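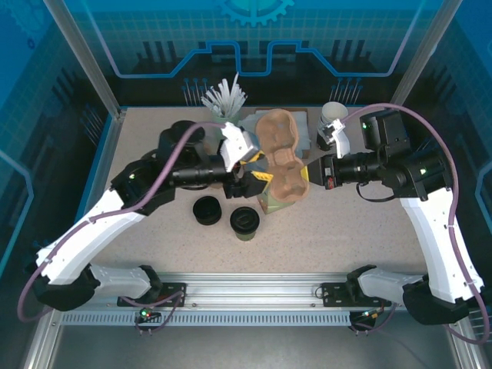 ## The egg carton question

28/08/2024

Every household has a drawer, shelf or corner where things go to be useful later. Ours is the bottom half of the pantry, and what it mostly holds is egg cartons.

I keep the gray ones and the tan ones, the ones with the lids torn off, and one enormous flat from the week I believed I was going to take up baking. I keep them because they are obviously good for something. Look at them. Somebody went to the trouble of molding all those little cups, and I'm supposed to put that in the recycling after a single dozen?

So this month I decided to clear out the pantry, which meant deciding, once and for all, what a saved egg carton is for. I gave myself a weekend. It took the better part of August.

## What people say they are for

Seedlings come up first. You fill each cup with dirt, put in a seed, set the thing on a windowsill and feel like a farmer. I have done this. The carton gets soggy, the cups slump, and by the time the tomato has its second pair of leaves it has run out of dirt and started giving you looks. My sister-in-law swears by it, but she also has a greenhouse, and I think the greenhouse may be doing a lot of the work.

Then there is soundproofing. Every teenager who ever owned a drum kit has been told that egg cartons on the wall will keep the peace with the neighbors. I grew up two doors down from one of those teenagers, in Tedlow, and can report that I heard every fill.

Sorting small things is the third one, and I'll allow it. Buttons, screws, beads, the loose change of the hardware world. It works very well until you pick the carton up by one end.

My favorite came from a household hints book I bought for 60 cents at a library sale. It suggested painting them to look like caterpillars. The book did not say what one does with a caterpillar afterward. I suppose it goes on a shelf in the pantry.

## The trip to Flalleck

The farm stand out in Flalleck has a handwritten sign asking for clean cartons, and for years I have driven past it thinking that I should bring them mine. This is the whole reason the pile got respectable in my mind. It wasn't clutter, it was a donation I hadn't gotten around to.

I got around to it. I loaded two grocery bags into the back of the car and drove out with the windows down, in the sort of mood you get from doing a good deed that is also a chore. The woman at the stand looked through the first bag the way a jeweler looks at something from a gumball machine. She took 7. The rest were the wrong size, or crushed, or had a bit of dried yolk on them that I'd been pretending was part of the cardboard.

She was very nice about it. I bought a dozen eggs to cover my embarrassment, and they came in a carton.

## Why we keep things

I have been thinking about my grandmother's basement, where the shelves ran the length of one wall and everything on them had been washed. Bread bags, margarine tubs, jars with lids that fit and jars with lids that nearly did. When we cleaned the place out, one December, we found a shoebox of string labeled in her good handwriting. Most of it was short. We laughed about it for a while and then I took home a coffee can full of rubber bands, which had all gone brittle, and kept them for another nine years.

She had her reasons. She had been poor, and then she had been careful, and there was no particular morning when she could have stopped. I have no such excuse. I have a supermarket less than a mile away with a wall of eggs in it. If I ever need a carton in a hurry I can be holding one in ten minutes.

And still – throwing out a thing that has nothing wrong with it gives me a small pain just behind the ear. My husband says this is called being cheap. He says it from behind a stack of phone boxes going back to the flip phone, so I don't take it to heart.

## Where it stands now

I put most of the cartons out with the paper recycling on a Monday night. I took the big flat back inside on Monday night, a little later, in my slippers. On Tuesday the truck came and took the others and I felt fine, almost light, and wiped down the shelf with vinegar.

The flat is now holding the spare light bulbs. They fit nicely, apart from the long ones, and nothing has rolled out yet. I've kept two of the ordinary cartons as well, in case of buttons.

Next is the gift bags, which live on top of the wardrobe and which I have been told I may not discuss before the weekend.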